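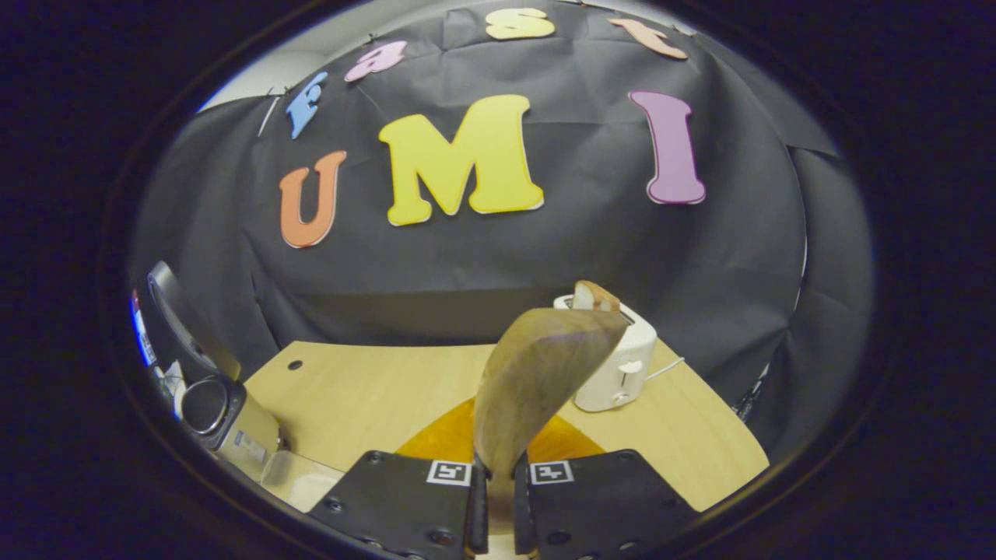

Toaster with two slices of bread on the demo table, with a wooden utensil in front.

The Drillach household fair takes up the old market hall for a stretch in May, and I went on the second morning, a little after ten. Entry is 2 euros if you come before noon. I had been meaning to go for years, mostly for the woodenware, and this time I needed a toaster as well.

The hall is split into two long aisles. The left one is for pots, knives and linens. The right one has the small appliances and, at the far end, the makers who sell from their own workshops. Nearly 400 people had come through by the time I got my ticket, according to the woman at the desk, but the aisles are wide and it never felt crowded.

I started with breakfast things. The tables there have black cloth hung behind them, which makes the goods easy to look at after the clutter of the pot aisle. The toaster I liked best was a plain white one with rounded corners. It had bread in it, standing well clear of the top, and that matters to me. My old one swallows anything smaller than a full slice and I end up fishing it out with a fork, with the plug pulled.

Next I went to see Otis Haddad, who runs a small workshop in Enesau and makes spoons, paddles and spatulas. He had a bench set up and was working on a stirring paddle for porridge. He roughs the shape out with a hatchet, then moves to a knife, and he sands only the handle. The blade end gets a scraper and nothing else. I asked how long oil lasts on a spoon that gets washed every day. He said a month or so – less if you leave it standing in the sink.

He sells seconds from a crate under the bench. I bought a spatula with a small knot near the handle and paid half price for it.

Lunch was soup at the Yip counter by the side door. Good bread, slow line. There are only a few seats, so most people eat standing up along the wall.

After lunch I walked through the Sondau room, where they sell tables and shelving. It was the quietest part of the fair. Prices started at 200 for a small kitchen table and went up to 700 for one with drawers. I measured the small one and it would fit under my window, but I left it.

Parking is behind the hall and fills up before eleven. The bus from Enesau stops across the street. Bring cash for the workshop stalls, as most of them do not take cards.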